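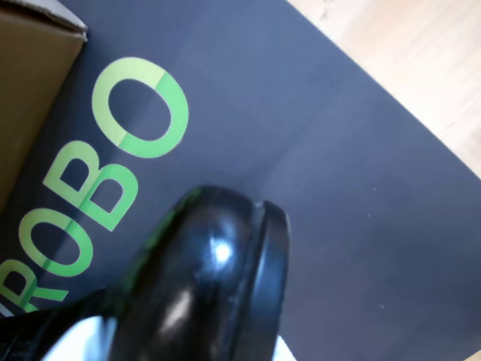
3. The supply of parts after a change of ownership

3.1 Background to the case

Narska began as a maker of light vans and moved into small passenger cars when demand for vans fell. For most of its life the firm built its bodies at Culstead and bought in engines, gearboxes and electrical parts from outside suppliers. When the firm was sold, the new owner kept the Narska name for new models and closed the body shop. The older cars were no longer built anywhere, but a large number of them were still in daily use, and their owners still needed doors, lamps, seals, brake parts and trim.

Two agreements shaped what happened next. Under the first, the new owner promised to keep parts for the older cars available for nine years after the last one was built. Under the second, the storage and sale of those parts passed to a separate distributor, Faron, which took over the stock held at Culstead and the right to order more from the original suppliers. The right to use the drawings stayed with the car maker. This split matters for the rest of the section, as most of the shortages we found can be traced to it.

3.2 Sources

We used three kinds of record. The first was the Faron stock list, which gives a line for each part number, the quantity held and the date of the last order. The second was a set of order books from independent garages that worked on the older cars. The third was a postal survey of registered owners, sent in September. We received 600 usable replies. The survey asked which parts the owner had needed, how long each had taken to arrive, and what had been fitted if the part could not be found.

The stock list is the most complete of the three but has a known weakness. A part number stays on the list when the quantity falls to zero, and it is not marked as withdrawn until a supplier confirms that it will not be made again. Some parts had been at zero for several years without any such note. We have counted these as unavailable.

3.3 Parts held and parts missing

The list opened with 1714 part numbers. Mechanical parts were well covered throughout. Brake pads, filters, belts, water pumps and clutch plates were shared with cars from other makers, and suppliers went on producing them without any special order from Faron. Prices rose, but in line with those for similar cars.

Body parts were a different matter. Front wings and sills for the Aquino, the smaller of the two saloons, ran out first. The pressing tools had been moved from Culstead when the body shop closed, and the firm that received them would only run them for large batches. Faron placed one such order and then stopped, as the cost of storing the panels was greater than the expected income from selling them. Owners in our survey reported waits of up to 15 months for a front wing. Many did not wait and had the old panel repaired.

Interior trim was the third group and the least predictable. Seat covers and carpets could be made by any competent workshop. Door handles, switch surrounds and heater controls could not, and they were the parts that owners mentioned most often in the space left for comments. None of them would stop a car from being driven. Several owners nonetheless gave a broken heater control as the reason for selling the car, usually together with the price quoted for fitting a used one.

3.4 The role of garages

The order books show that garages changed their habits early. In the first years after the sale they ordered from Faron as each job came in. Later they bought small stocks of the parts they expected to run short of, and a few bought whole cars to break for spares. This made the shortage look worse on the stock list than it was on the road, because parts that had left Faron were often sitting on a garage shelf. It also meant that an owner's chance of getting a part depended a good deal on which garage they used.

Garages close to Culstead had an advantage here. They had dealt with the factory directly and knew which outside suppliers had made which parts. Some went straight to those suppliers once Faron had marked a part as out of stock, and in a number of cases the supplier still had finished pieces left over from the last production run. We found no sign that this information was passed back to Faron.

3.5 Limits of the evidence

The survey reached registered owners only, so it leaves out people who had already scrapped or sold their cars for want of a part. It probably understates the problem for that reason. The order books come from garages that agreed to take part, and these were mostly well-established businesses with room to store spares. We have no comparable records from smaller garages or from owners who did their own repairs. The effect of used parts sold privately is considered in Section 4, where the prices paid for Aquino body panels are set against those in the last Faron price list.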